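# Setting a place on a printed cloth: project report

Module project, Interiors and Domestic Objects, Cumville

## What the project was about

The project looked at how a patterned cloth affects the way people read a place setting. I chose it after a visit to the Wengate tableware shop in August, where most of the displays used plain linen and the plates did all the work. At home most of us eat off whatever cloth is in the drawer, and it often has a print on it. I wanted to know if a busy print makes it harder to see where one setting ends and the next begins.

I used three cloths: a plain one, a striped one and a thin white one with a woodland print of deer, foxes and leafy sprigs. The total spend on cloths and tableware was £40. The plates and cutlery came from the Nolex clearance shelf, so the choice was limited.

## Method

Each cloth was laid on a white table and set with the same black square plate. I kept the walls and table pale so that the colour came from the cloth and the plate. The cloth was smoothed by hand but not ironed, as few people iron a cloth for an ordinary meal.

Photographs of the settings were put into an online form, which was open for 3 weeks and collected 922 ratings. People were asked how tidy the setting looked, how easy it was to find the edge of the plate, and if they would be happy to sit down to it. 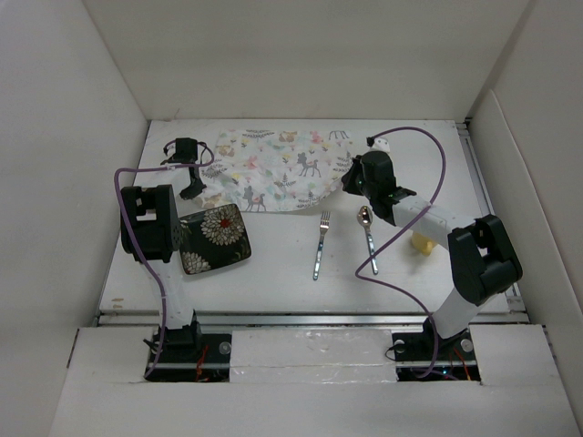

*Page last changed: September 2018*

The woodland cloth has a good deal going on in it. The deer are gray, one of them with a pink patch, and the foxes are tan. The sprigs are dark gray and stand out more than I expected against the white. The plate adds another pattern, with a large cream flower that has a red centre, and a smaller pale flower at one corner.

## Results

The plain cloth was rated the tidiest, as expected. The woodland cloth came second and the striped cloth last. Several comments said the stripes made it obvious when the plate was not straight. On the woodland cloth a slight turn of the plate drew very few comments — the animals are scattered, so there is no line to compare it with.

Finding the edge of the plate was not a problem on any of the cloths. Black on a mostly white ground is a strong contrast, and I think a pale plate would have given a different result. Horrocks (the course reader, chapter 2) makes a similar point about contrast mattering more than pattern.

Wrinkles were mentioned more often for the plain cloth than for the printed one.

## Problems

The form did not ask people what they use at home, and it should have. I also changed the wording of the tidiness question after the first few replies, and those replies were left out.

## Further work

I would repeat the test with a white plate and with two settings side by side. The cloths are in the project cupboard with the plates.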